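Tuvel Textile Terms
Version 1.3, released 15 April 2025
Maintainers: Haris Baloch, Apolline Arnaud

Summary

Tuvel is a bilingual glossary of household textile terms in English and French. It covers fabric structures, seams, edge finishes, care instructions and common faults. The release contains 1399 entries, of which 448 have a full usage note and 74 are marked as disputed. It is meant for translators, catalog writers and people building search tools over product text. It contains text only.

Files

terms.tsv: one row per entry, tab separated, UTF-8, Unix line endings
notes.tsv: usage notes, joined to terms.tsv on entry_id
disputed.tsv: entries where the two editors did not agree, with both readings
sources.tsv: short codes for the printed and private sources cited in notes.tsv
CHANGES: plain text, newest release first

The old file synonyms.tsv was dropped in 1.2. Its content is now in the alt_en and alt_fr columns of terms.tsv.

Fields in terms.tsv

entry_id: a letter and four digits. The letter gives the section (F fabric, S seam, E edge, C care, X fault). Identifiers are never reused. A withdrawn entry keeps its row and has status set to W.
head_en: English headword, lower case unless it is a proper name.
head_fr: French headword, with accents. Gender is in a separate column.
gender_fr: m, f or empty. Empty means the headword is a phrase or a verb.
alt_en, alt_fr: alternates separated by a vertical bar. Order has no meaning.
register: trade, retail or home. An entry has exactly one value.
status: A active, D disputed, W withdrawn.

Headwords and register

Many terms change meaning between the workroom and the shop. "Piqué" is the worst case in section F. In weaving it names a cloth with raised cords or figures; in knitting it names a tuck-stitch fabric with a small cellular surface. Retail copy uses it for both and sometimes for waffle cloth as well. Tuvel keeps separate entries for the woven and knitted senses and does not list "waffle" as an alternate of either. Retail descriptions that mix them are covered in the usage notes.

"Canvas" has a similar problem on a smaller scale. The trade sense is a plain-weave cloth of a certain firmness. The retail sense covers almost any plain, sturdy bag cloth. Both are listed.
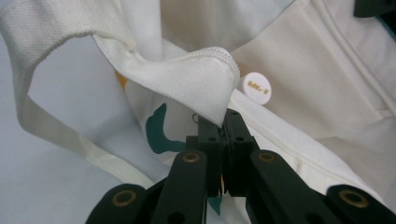 Overlocked edge on white knitted cloth, with canvas tote. See section E.

Section E separates the stitch from the finish. "Overlock" as a noun is the stitch; "overlocked edge" is the result. "Serged" is given as a North American alternate for the adjective, and "surjeté" is the French headword. "Zigzag" has its own entry, and a search on that word will return several overlock entries through their notes. This is intended. Home sewers often use the word for any edge stitch with a visible back-and-forth line.

Hems are in section S even when they lie at the outer edge of the article. The rule is that anything formed by folding and stitching through more than one layer goes in S. Bindings stay in E. Rolled hems broke this rule in 1.0 and 1.1 and were moved in 1.2 with new identifiers.

Sources

Headwords were collected from three private sources: the Dakevell mail-order catalogs, the Paisan workroom cards, and a word list kept by the Zillesetti linen shop. The Paisan cards contributed 404 headwords, most of them in sections S and E. The catalogs are weighted toward bed and bath goods, so upholstery terms are thin. Apolline Arnaud checked the French side. Haris Baloch checked the English side and wrote most of the notes.

Source codes in notes.tsv show where a term was found. They do not mean that the source supports the definition.

Known issues

Canadian French is not marked. Some alternates in alt_fr are Canadian usage and will read oddly to a European buyer.

Care terms follow the wording found in the sources, which is older than current labels in several places. Do not use section C to write legal care labels.

The gender of three compound headwords in section X is disputed and left empty. A parser that treats an empty gender as "phrase or verb" will misread them.

Tabs inside usage notes were replaced by single spaces. Line breaks were replaced by a pilcrow sign.

Loading

Any tab-separated reader will work if quoting is turned off. Several headwords contain a straight double quote as an inch mark, and readers with default quoting will merge rows from that point on. If the row count after loading is lower than the entry count given under Summary, check this setting first. The first row of each file is a header and should not be counted.

Sort order is by entry_id. For an alphabetical list, sort on head_en with a locale that ignores accents, or "piqué" will land after "pixel print".

Corrections

Send corrections as one line per entry: entry_id, field name, current value, proposed value, source. Proposals without a source are held until one of the editors finds one. New headwords need at least one printed use. The next release is planned for September and will be limited to fixes in sections S and C.

License

Free to copy and adapt with credit to the Tuvel editors. The source catalogs and cards are not part of the release and can't be supplied on request.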